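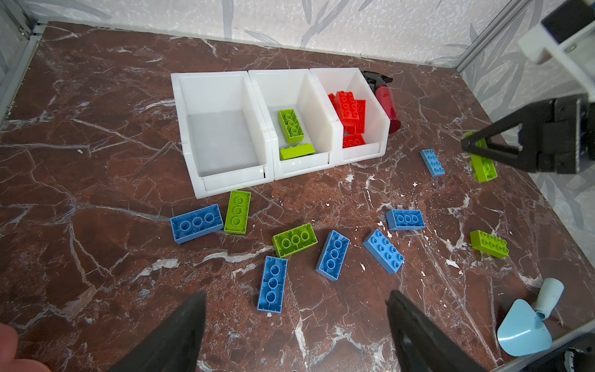
You have to go to Prodby when the wind is up, a reader told me back in March, otherwise you've only seen half the course. I wrote that on the back of a scorecard and kept it in the bag all spring and summer, and when the open day at Prodby Golf Club finally came round I was almost pleased to see the flags on the drive in standing out stiff as boards.

Monday, August 30, 2021

Bank holiday Monday, then, and a club I have driven past on the Drovel road more times than I'd like to admit without ever turning in. The open day was free, you just put your name down on the website, and for that you got the range, the short game area, a putting lesson and a go at as many holes as you could fit in before the members' competition at 2. I got there early and still had to park on the grass.

I started on the range, which faces straight into the prevailing wind. If you think you hit your seven iron a certain distance, come here and find out! Mine went up beautifully and more or less stopped. The assistant pro was walking up and down behind us giving little tips, and hers to me was to put the ball back in my stance a touch, take one more club and swing at 70 per cent. I've been told this before, of course (haven't we all), but never with a wind that punished me so quickly for ignoring it. Ten minutes of that did more for my ball flight than a whole winter of hitting off mats.

Next to the range there's a long shed with a Zingate simulator bay in it, and there was a queue for that all morning. I had a quick go. It's good fun and the numbers are interesting, but with the real thing outside the door I didn't want to linger.

The putting lesson was the part I'd least looked forward to and it was the best hour of the day. There were a few Kobori putters to try, and the drill we did was simple: a gate of two tees just wider than the putter head, ball in the middle, and keep going until you've made 13 in a row from a yard. I got to eleven, missed, and went back to nothing. A boy next to me did it at his second attempt and was very nice about it. The greens are quick, by the way – much quicker than they look from the clubhouse – and anything above the hole on the practice green will run on and on.

Then out on to the course. We were sent off in fours from the 1st and I got seven holes in, which was generous of them. The 4th is the one everybody talks about, a par three across a dip with a bunker eating into the front right, and if it were 100 yards in still air I'd take a wedge and think no more about it. With the wind across I hit a punched eight iron, started it at the left edge of the car park hedge and watched it drift all the way back to the fringe. Best shot I've hit this year! I three-putted, but I don't care.

The fairways were in lovely condition considering the dry August we've had round here, a bit firm on the high ground and greener down by the stream. The rough is proper rough. Take plenty of balls.

Lunch was a bacon roll and a mug of tea on the terrace, and they do a very decent flapjack as well. I asked about joining and came away with a form for a five-day membership, which is now on the kitchen table – my other half has noticed it and said nothing so far.

If you're going: take the second turning after Drovel, as the first leads to the greenkeepers' yard. Soft spikes only. The showers are new and hot, and the shop sells gloves but was out of medium left-hand when I asked.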